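Tusard Zumau Home Projector

I've been running home movie nights for longer than I care to admit, and the Zumau is the first projector we've sold at Tusard that I took home and didn't bring back. (Sorry to the demo shelf. There's a new one on it now!)

The big draw for me is how it treats film. Most sets and projectors come out of the box with motion smoothing cranked all the way up, so a lovely old thriller ends up looking like an afternoon soap. The Zumau ships with it off. You get 24 frames a second, played as 24 frames a second, and if you do want smoothing for hockey or soccer it's one button on the remote and it remembers your choice for each input.

Picture size goes up to 14 feet corner to corner, though I'd stay well under that unless your room is properly dark. I run mine at 8 feet on a plain pull-down screen and it looks gorgeous – deep shadows, skin that looks like skin, and no rainbow flicker that I've ever caught, and I'm the annoying person who usually catches it.

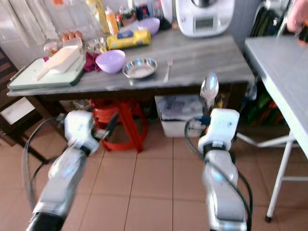

Sound is the part where I'd spend a little extra. The built-in speaker is fine for cartoons and cooking shows, but dialog gets thin once the score kicks in. I pair mine with the Nolton soundbar, which plugs into the audio return port and turns on and off with the projector. You can add it in the drop-down before checkout.

Fan noise: yes, there is some. On the bright setting I can hear it in quiet scenes. On the cinema setting I forget about it.

What comes with it: projector, remote with batteries, power cord, one HDMI cable, lens cap, and a printed setup guide that's short enough to read. The ceiling mount is sold separately. We carry the Koutsoukos one, and it fits without an adapter.

Price is $400 for the projector on its own. Orders placed before the end of July get free shipping, and you can send it back if it doesn't suit your room, just keep the foam inserts please, because it's a pain to pack without them.

One thing people write in to ask: it does play 3D discs, but the glasses aren't included, and they need to be the active kind. Your old paper ones from the drive-in won't do it!

In stock, gray or white. Page updated June 29, 2023.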